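3.2 Collection of bimanual demonstrations

Demonstrations for the Plasden set were recorded without a robot in the loop. Each operator worked at a table with one hand-held gripper in each hand and a camera at head height facing down over the work area. The grippers share the finger geometry of the Prindach arm used in Section 4, so that a recorded grasp can be replayed without a change of tool.

The position of each gripper was recovered from printed markers. A cube with a different code on each face is fixed to the back of the device, and the pose of the cube is solved from whichever faces the camera can read. When both cubes were lost for more than 30 consecutive frames, the recording was split at that point and the two parts were treated as separate episodes. Shorter gaps were filled by interpolation - a choice we return to in Section 5.

In total, 2,391 episodes were kept. A further 71 were removed after review, most of them for marker loss during crossed-arm motions. Operators were given the goal of each task but no fixed order of movements, and they were free to choose which hand would hold and which would move. Sessions at the Sengar site ran through August and followed the same written protocol as those at Panen.

Small, clear objects were included on purpose. They are hard to segment from above, and the fingers often hide the point of contact. For these tasks we relied on the cube poses and the recorded finger opening, and used the image only to find the object before the first grasp (Figure 2).
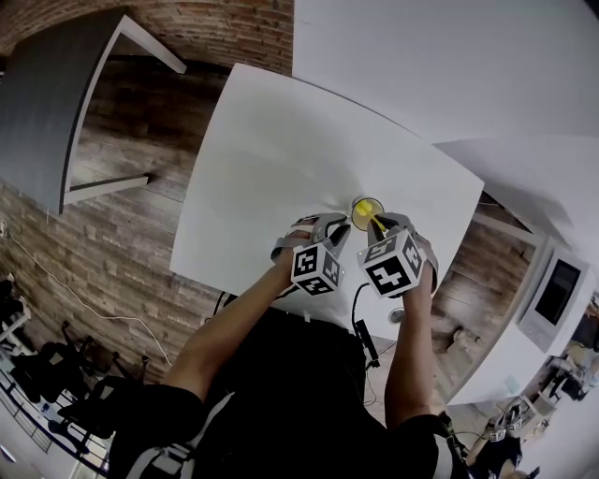

Figure 2. Head-height view of a two-handed task with a small clear cup. The marker cubes on both grippers are visible.

Finger opening was logged on the device and aligned with the video by a shared clock signal. Episodes in which the two streams drifted apart were aligned again by hand before training.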